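Posted in: Home, Odds and ends

I finally got the white table set up the way I want it, so I'm writing down what I did while I still remember. It has been the dumping place in the back room since we moved in. Mail, jars, the box with the Christmas lights, a drill, two sweaters that needed buttons. Every time I wanted to do anything on it I had to push a pile to one side, and then I would work in the corner that was left.

It's a plain table with a matte top, off-white more than white when you put a sheet of paper on it. I bought it used from Přemysl Ševčík, who was closing his framing shop and wanted 105 for it. I paid that and he threw in a desk lamp. The lamp has since died. The table has been fine, apart from one leg that needs a folded bit of cardboard under it.

I started by taking everything off and putting it on the floor, which looked terrible for most of a day. Then I sorted by where things should have been in the first place. Most of the pile already had a home somewhere else in the apartment. The mail went into the drawer by the door. The lights went on the tree, a little late. The jars I washed and put in the kitchen, and I threw out the lids that didn't match anything.

What was left was the stuff that I do use at the table: scissors, tape, a cutting mat, the good ruler, pencils, glue, thread. I had been keeping all of it in one big tin, and that meant tipping out the tin to find the glue. I bought a set of 12 small trays from Asalero and put them in the cabinet next to the table. They are not very sturdy, but they slide in and out and I can carry one at a time. I only filled nine of them. I'm leaving the others empty for now because I know something will turn up.

The top needed cleaning after that. A matte surface hides scratches well, but it holds on to pencil marks and anything greasy from your hands. I tried dish soap and warm water first and that took care of most of it. For the pencil I used a soft white eraser, then wiped up the crumbs. There was a spot of old glue near one corner that I softened with a wet rag and pushed off with a plastic card. I would not use a scouring pad on it. I did that on a shelf in our last place and ended up with a shiny patch that showed every time the light was on.
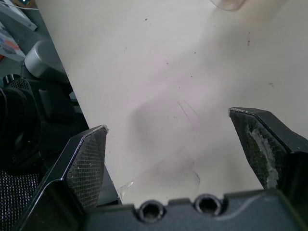
Dust is the other thing. The back room gets a lot of it, partly from the radiator and partly from me cutting cardboard. I keep a dry cloth on a hook now and go over the top before I start anything. It takes less than a minute. Before, I would glue two pieces of paper together and find a hair stuck between them.

I also made one rule, that nothing stays on the table overnight unless it's drying. Žofie Kováčik told me she does this with her sewing table and I thought it sounded strict, but I've kept to it for 16 days. The only time it slipped was when a package came from Hubáček and I left it there until morning. It was the replacement lamp. It clamps to the edge of the table, so the base doesn't take up any room, and the arm is long enough to reach the middle.

The clamp worried me a little. The edge is straight and the top isn't very thick, and I didn't want it to leave a dent. I cut a piece of felt and put it under the screw – no marks so far. I check it when I remember to.

I still need a better chair. The one I'm using came from the kitchen and is almost 3 inches too low, so my shoulders hurt after an hour. I looked at the Deton stools but they don't have a back, and I know I'd regret that. It will have to wait until January anyway, after I see what the heating bill looks like.

Next up is the shelf over the radiator, where most of the paper lives. It gets too warm up there and the stack on the left has started to curl. I'll probably move it down to the cabinet, under the trays, and put the yarn up there for the time being.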